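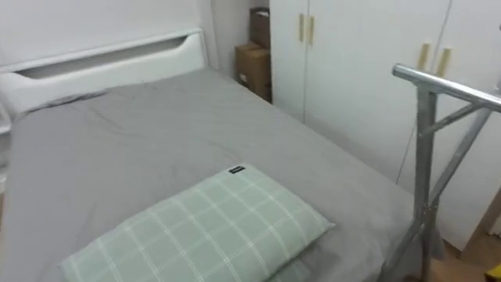
Petgate, the event decor supplier, has changed the way it makes the stretch covers for its rental backdrop panels. The new covers go out with orders from May and replace the flat printed cloths that were clipped to the back of the panel. Each cover is sewn with a deep pocket at the corners and a continuous elastic hem, and is pulled over the panel from the top down. The main fault in covers of this kind is slack near a fixed edge. The same thing can be seen in the grey fitted sheet on the single bed, where the fabric bunches slightly against the white headboard and leaves a few ripples. On a backdrop lit from the side, ripples of that size throw shadows that show up in guest photos.

To reduce the slack, Petgate cuts the fabric smaller than the panel in both directions and adds a hook-and-loop strip along the bottom edge. The strip is closed last, after the corners are seated. Manju Nishad, who runs the company's sewing room, said the first test covers were cut too small across the width and pulled the panel frame out of square. The allowance was then changed, and a cross brace was added to the two widest panel sizes.

The company holds 300 panels in stock, in arched, round and rectangular shapes. Covers for 80 of them were finished in the first production run, all in the arched shape, which is the one most often ordered for birthdays and baby showers. Round panels will follow. Rectangular panels will keep the clipped cloths for now, as the corner pockets have to be redrawn for a square corner.

Balloon garlands are attached differently as well. With the old cloths, installers taped the garland line to the face of the panel, and the tape often marked the print. The new covers have button loops set into the side seam, and the line is tied through them. A garland built on a standard line hangs clear of the fabric and can be taken off without cutting. Petgate advises against adhesive dots on the stretch fabric, including the low-tack kind, and will charge a cleaning fee if residue is found on return.

Covers are washed between rentals and shipped folded in a cotton bag. The instructions tell customers to hang the cover for several hours before the event, or to steam it from the back at low heat. A hot iron should not be used, and the cover should not be steamed with balloons already in place.

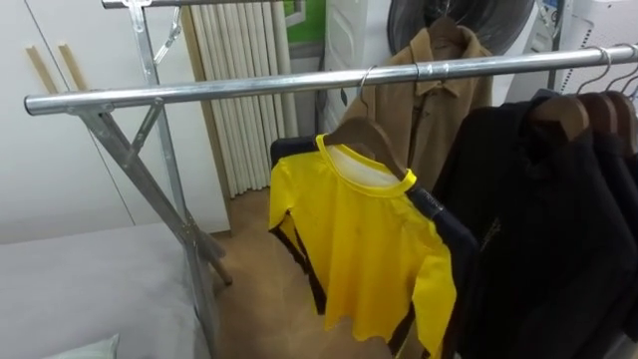

Binta Fashola asked whether the button loops would hold a full garland on an outdoor panel, and said that at the Vatolwood pavilion the wind comes across the lawn in the afternoon and works any single tie loose. She would like a second row of loops lower down, and a sleeve at the foot of the cover for a sandbag strap.

Petgate said the loops are rated for indoor use only. Outdoor orders will continue to use a separate garland frame, supplied by Trumer, that stands behind the panel and carries the balloons on its own base. A sandbag sleeve is being tested.

Rental prices for arched panels are unchanged. Custom prints on the new covers need a longer lead time than before, and artwork has to be supplied with a wider margin on all sides to allow for the stretch. Existing artwork files can be resized by the company on request.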